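Tendandale, Jan 28, 2018 – Cesus opened its two-arm assembly cell to visitors at the Jakubowski building in Tendandale, with a program of demonstrations centred on the handling of small interlocking bricks. Attendees included manufacturing engineers, college instructors and secondary school technology teachers from Tendandale and neighbouring Plitville.

The cell consists of two arms fixed to a common bed of aluminium extrusion. The task shown to visitors is narrow in scope: pick a brick from a row laid out beside a studded baseplate, carry it to the plate, align it with the stud grid and press it down. Bricks of different lengths are used so that grip width and approach height change from one pick to the next.

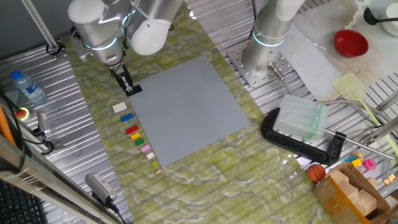
Photo: Cesus

Small black brick held at one corner of the baseplate, with the remaining pieces set out along the adjacent edge.

"Placement on a stud grid is an unforgiving test of position error," said Nam-gil Nam, who leads the assembly work at Cesus. "The brick either seats or it does not. A visitor can see the outcome from across the bench, and we do not have to ask anyone to read a chart."

Demonstrations ran in sessions limited to 12 visitors. Each session opened with a safety briefing, followed by a manual jog of one arm at reduced speed and then the brick routine. Staff stopped the routine between placements on request to answer questions about approach angle, grip force and recovery after a missed pick.

The company reports that the brick routine was repeated some 700 times in development before the open day. Results were logged in three categories: seated, partly seated and not placed. Partly seated bricks accounted for most of the early faults. The approach was subsequently changed so that the final travel is vertical and slow, with force monitored until contact is confirmed. 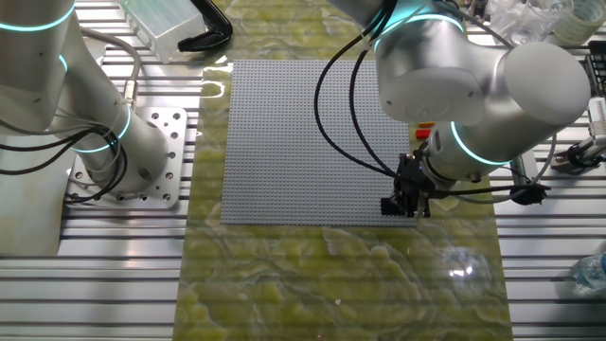
Gripper over a corner of the baseplate, with the second arm opposite.

Both arms are controlled from a single workstation. In the present configuration one arm does the placing while the other holds a parked position clear of the work. Shared tasks, in which one arm steadies the plate and the other presses, are under evaluation. Cesus noted that shared tasks require a tighter calibration between the two bases than the current routine does, and that the calibration procedure is being rewritten for this purpose.

Row order is also varied between runs. Operators may set the pieces down at either side of the plate, and the position of the plate itself is not fixed by a jig. The intent is to reflect bench work in small shops, where fixtures are often shared between jobs and parts do not always arrive in the same place.
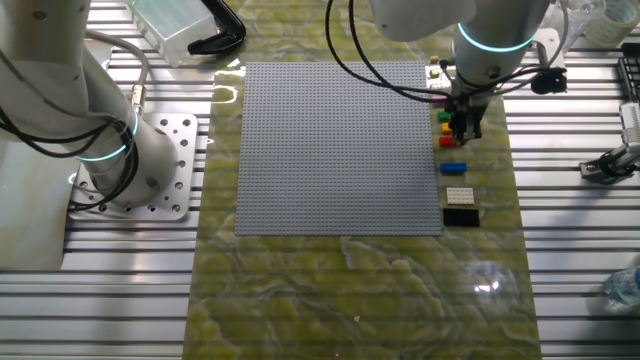

Gripper fingers above a small red brick, right-hand side of the baseplate.

Visitors from Plitville asked about changeover time. According to Mr. Nam, a new part of similar size can be introduced without replacing the gripper fingers, provided it has two parallel faces. Parts with curved or tapered sides need a different finger profile and are outside the present program.

The open day also included a short session on programming practice. Attendees were shown how a pick is recorded, how the approach and retreat points are offset from it, and how a run is reviewed afterward. Printed copies of the session notes are available from the Cesus front desk at no charge.

Cesus will continue the work through the spring. The next milestone is a trial of 1,000 consecutive placements with unattended recovery from missed picks. A second open day is planned for July, when the company expects to present the results of that trial together with a first two-arm task. Group bookings for schools and colleges will be accepted ahead of general registration.
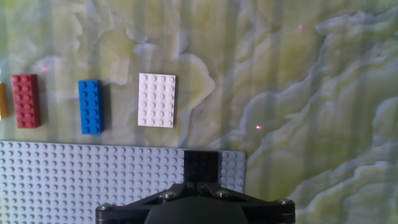

Can a visiting group bring its own parts to be tried in the cell?
Parts may be submitted for consideration at the July open day, but they must be sent ahead with a drawing and the mass of the part. Cesus will confirm in writing which parts can be run, and parts brought in on the day will not be loaded.

Cesus develops assembly and handling equipment for small-batch manufacturers and training centres. Its demonstration area is located on the ground floor of the Jakubowski building, Tendandale. Media inquiries and requests for technical notes should be directed to the front desk, marked to the attention of Nam-gil Nam.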